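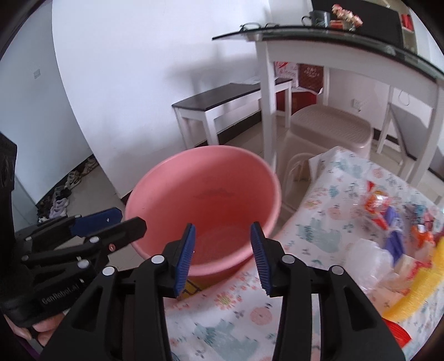 *Two hand-held grippers at the pink basin, sorting table to the right.*

3 Mar 2024

**Clasel hand-held gripper course for student clubs – review after one term**

Our robotics club at Mendoza has 15 members, and most of them had never written a line of code before last autumn. We wanted a project for the spring in which everybody could take part from the first evening. After a long discussion we bought the Clasel course, which is a workbook, a set of task cards and a licence for the Vomotley software. The grippers are not included. You must already have a pair or borrow one, and the shop page says this only in small letters.

**What you do with it**

The students work with a gripper in each hand and do simple household tasks again and again. The recordings go into Vomotley, where they are cut, labelled and checked. Later in the course you train a small model with them. The first big task is tidying: many small things on a table, one basin, and everything must go in.

The cards suggest wooden blocks for this. We tried blocks for one evening and then changed to wrappers, packets and soft strips, and I recommend the same to other clubs. A block forgives almost everything. A thin wrapper shows at once if the student closes the jaws too early. The ribbed pads on the jaw tips hold it quite well, but you have to come from the side and not from the top.

**What I liked**

The workbook is written in plain language, also good for those of us who did not grow up with English. Each chapter has one task and one page for notes. The younger students liked the two-handed exercises most – one gripper steadies the basin, the other brings the object over the rim.

The checking tool in Vomotley is strict but fair. It threw out many of our early recordings for being too fast, and it was right. The target for the first part is 700 accepted recordings, and we reached 1000 before the holiday.

**What I liked less**

- The export is slow. With 2500 short clips our club laptop worked the whole night.
- The printed cloth on our table confused the automatic labels again and again. A plain cloth is better if you have one. The workbook says nothing on this subject.
- The chapter about training the model is too short. My students needed three extra evenings for it.
- Hands get tired. The cards plan forty minutes without a pause, we do half of this.

**Compared with Flullska**

Last year we used the Flullska kit, with a small arm that you build yourself. It teaches more mechanics, and students who like screws will prefer it. But with one arm most of the group was waiting. With Clasel two students change places every few minutes and the rest label clips.

**Would I buy it again?**

Yes, for a club that already has grippers. Four stars of five. In May we take part in the regional student day with the tidying task, and I will add a note here about how the model behaves on a table it does not know.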